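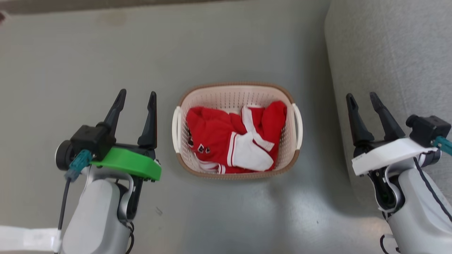

A shiny red top, crumpled up in a pink laundry basket.

Why does soap get things clean?

I want you to try something. Go to the kitchen and ask a grown-up for a tiny drop of cooking oil on your fingertip. Rub it about a bit, then hold your finger under the cold tap. Still greasy? Thought so! Now do it again with a squirt of washing-up liquid. Off it goes.

I did this at the sink when I was little and I've been a bit soap-mad ever since, so let me tell you what's going on.

Water is made of teeny tiny bits called molecules (say it like this: MOLL-ih-kyools). They're much too small to see. Water molecules love to stick to each other, and they're happy to grab hold of things like sugar and salt as well. Stir a spoonful of sugar into a glass of water and it seems to vanish. But oil? Water molecules would much sooner hold on to each other, so the oil gets pushed out into blobs.

That's a problem, as lots of dirt has grease in it. Butter, gravy, sun cream, even the natural oil from your own skin (yes, you make oil, everybody does!).

Soap molecules are long and thin, a bit like tadpoles. The head loves water. The tail can't stand water but gets on brilliantly with grease. So when soap meets a greasy mark, all the tails dive in and all the heads stay outside in the water. Soon there's a little ball of grease with soap heads sticking out all over it, like a hedgehog. Scientists call that ball a micelle (my-SELL). Rub or swish it about and the ball floats off, and then the rinse carries it away down the plughole.

People have been making soap for well over 2,000 years. The old way was to boil up animal fat with ashes from the fire, which must have smelled dreadful! Last May I went to the soap room at the little museum in Zollevdale, where they have a big iron pot you can peer into. I sniffed it. It smelled of nothing at all and I was rather disappointed.

What about washing clothes? Washing powder and liquid use cousins of soap called detergents, which work in the same tadpole way. Many have enzymes in them too, and those snip up stains like egg and grass into smaller bits. Lots of them work well at 30 or 40 degrees, so the water needn't be boiling.

Something to try at home
Fill a bowl with water and shake a little ground pepper on top. Dip in one clean finger. Not much happens. Now put a dab of washing-up liquid on your finger and touch the middle. Whoosh! The pepper shoots to the sides, because the soap has weakened the stretchy "skin" on top of the water. Wash your hands before you rub your eyes, please. Pepper stings!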